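Cooling a bedroom without refrigeration comes down to moving heat and moisture away from the sleeper faster than the body produces them. A resting adult gives off heat all night, and in a warm room most of it has to leave through the skin. The half of the skin pressed into the bed loses very little by any route.

A foam mattress is a good insulator. In a cold room that is useful. In a hot one it means the surface under the back climbs toward skin temperature within the first hour and stays there. Sweat on that side cannot evaporate, so the sheet takes it up until the sheet is saturated.

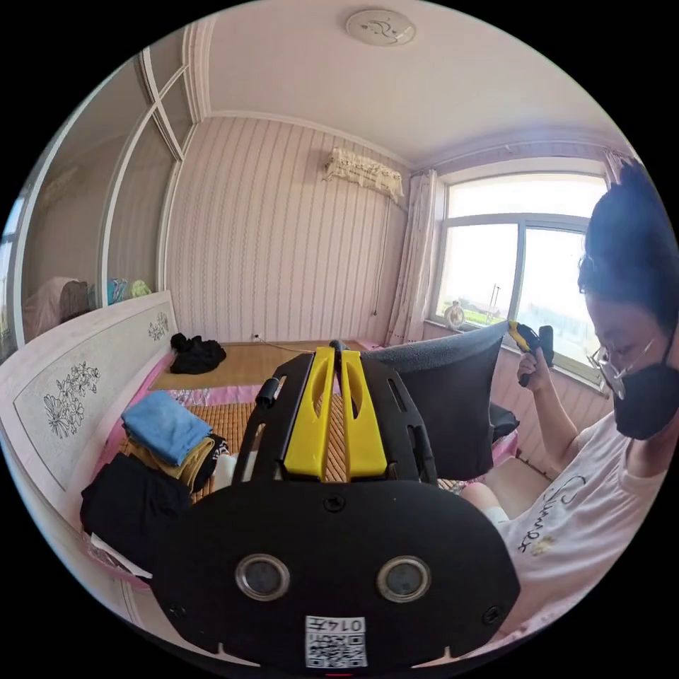 Seated on the bed, mask on.

Block mats are an old answer to this. Small hard tiles are strung in rows on cord, with open channels between them. The tile conducts heat better than foam does, and the channels let some air pass under the body. Enikő Szilágyi, a textile engineer who tests bedding for the Nyitrai workshop, measures the two effects separately. In her trials the conductive gain was mostly gone after 13 minutes, once the tiles had warmed. The ventilation effect was smaller but lasted the full eight hours.

"People judge a mat in the shop by touching it," she says. "The hand reads the first effect only."

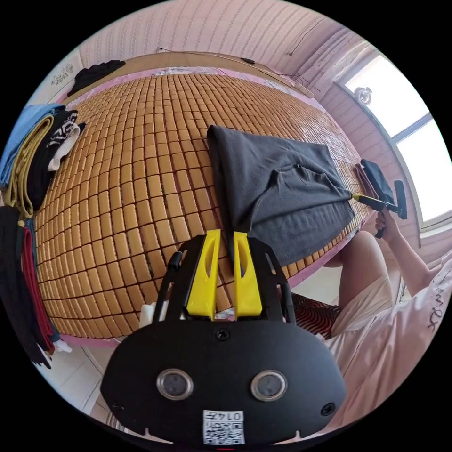
Channel width matters more than tile material. Narrow gaps close up under load where the mattress is soft, because the tiles tip toward each other at the hip and shoulder. A firm base keeps them open. Szilágyi uses a weighted form and a heated plate, and she rejects any layout in which airflow under the hip drops by more than 11 percent.

Cord is the usual point of failure. Body salts stiffen it, and repeated folding along the same row wears it through. Mats should be rolled for storage, with the cord running across the roll, and wiped with a damp cloth. Soaking swells the cord and can take days to dry out.

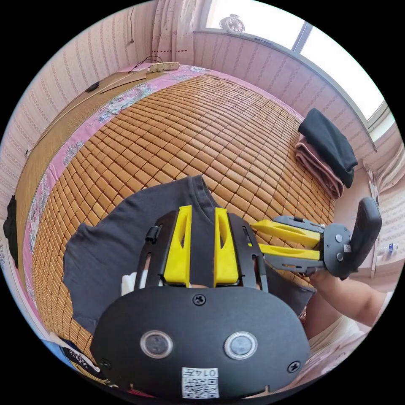

AUGUST 2021 – PAGE 44

We use cookies to remember your settings and measure traffic. By continuing to read, you accept our cookie policy.

Bianka Vida approaches the same problem from the filling side. Her employer, Plumura, makes quilts, and its summer line is cut to 200 grams per square meter. She argues that a thin cover is worth keeping even on hot nights – it spreads moisture over a larger area than bare skin does and dulls the chill of a fan before dawn. The shell fabric has to be loosely woven for this to work. A tight weave holds humid air against the body whatever the fill weight.

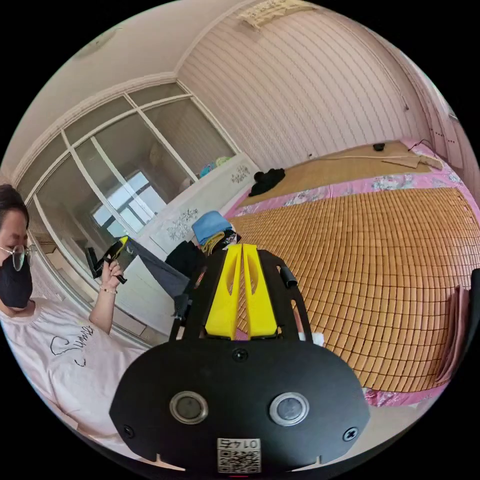
The bed, between the fingers.

Fans are the cheapest part of the system and are often badly placed. A stream aimed at the face dries the eyes and does little for the torso. Vida recommends a low setting directed along the length of the bed, just above the surface, with a window or door open at the far end. Where outdoor air is warmer than indoor air, the window should stay shut until the two temperatures cross, in most houses well after sunset.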